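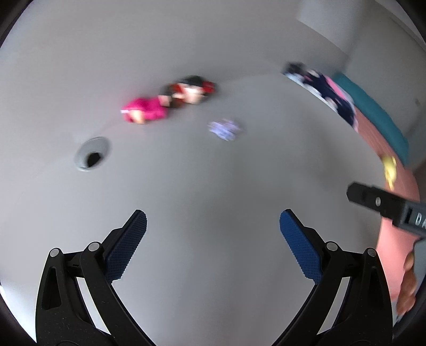
Brelley Wool Mattress Topper, Queen Size: Review After One Winter

Posted March 2024

I bought the Brelley topper in September, when our mattress began to feel hard at the shoulders. The mattress itself is not old and there is no hole or dip in it. A new one of the kind we liked in the Mathebula store in Prinbridge was 1,079 dollars, and I was not ready to pay this only for a softer feeling. The topper was 437 dollars with delivery. It is still a lot of money for something you put under a sheet, so I read many reviews before, and most of them were written after one week. I decided to wait until the winter was over and then write mine.

What you get

The topper is wool inside and cotton outside, three inches thick when it is new. It comes rolled in a cotton bag with a zipper, and the bag is good enough to keep. There are elastic straps on the four corners. The instruction sheet is one page and it is mostly about washing, which you should not do. You can only clean spots with cold water and a little soap.

First days

When I opened the bag the smell was quite strong, like a wet sweater. The sheet says to leave the topper flat for one day. For me one day was not enough. I kept it in the spare room with the window open for seven days and after that I could smell it only if I put my face on it. If you don't have a second room, please think about this before you order, because sleeping on it the first night would not be pleasant.

It is also heavy. I could carry it alone up the stairs while it was rolled, but to lay it on the bed you want two people. The corners are easy to mix up, as the long side and the short side are not marked – a small label would solve this.
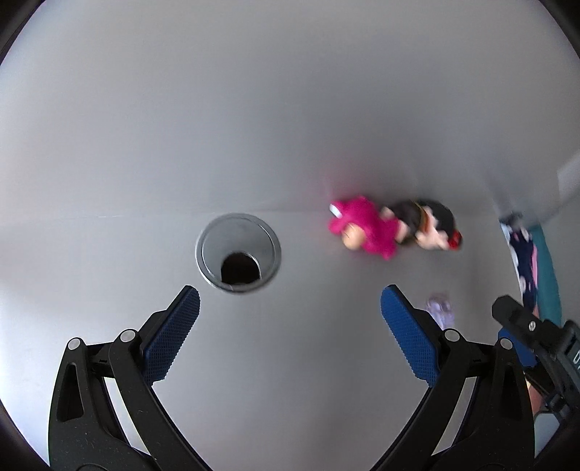
How it sleeps

I sleep on my side and my husband sleeps on his back. For me the difference was clear from the second night. My shoulder goes down a little and then it stops, and I don't feel the hard mattress under it. My husband said in the beginning that it was too warm. We then changed to a thinner blanket, and since that time he does not complain. In January, when our bedroom gets really cold in the morning, I was very glad to have it.

It is not soft in the way foam is soft. Before this one we had a Bronar foam topper, the cheaper model, and that one felt wonderful for a month. Later it had two valleys with a hill between them, and it kept the heat so much that I woke up in the night to turn the pillow. The Brelley has more of a springy feeling. If you like to sink deep into the bed, I think you will be disappointed with it.

The wool has become flatter where we lie. The company says this is normal and you should turn the topper from head to foot every month. I do it when I remember. After turning, it takes a few nights until it feels even again.

What I don't like

The straps are too weak. One came loose at the seam in November and I sewed it back by hand with strong thread. I wrote to Brelley and they answered politely, and they offered a discount on pillows, but I did not need pillows. For this price I expected a new strap or at least a repair kit.

The second problem is the sheets. Our old fitted sheets do not reach around the mattress and topper together, so I had to buy deeper ones. Please add this to the price when you compare.

And changing the sheets is more work now. The topper moves a little each time, always to the left side, and I must pull it back before the clean sheet goes on. 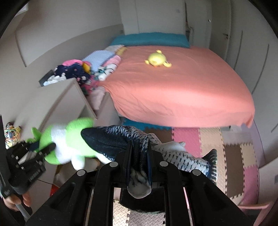
The bedroom, with a plush fish.

Would I buy it again?

Yes, but I would wait for a sale. The Mathebula store had it cheaper after the holidays, and the color and the filling were the same. I would also order the next size of sheets on the same day and not sleep two weeks with a flat sheet tucked in badly, as we did.

For side sleepers in a cold house it is a good choice. For people who are always warm at night I am less sure, and I would ask the store about their return rules first – Brelley does not take the topper back once the inner seal is open.

My rating: 4 out of 5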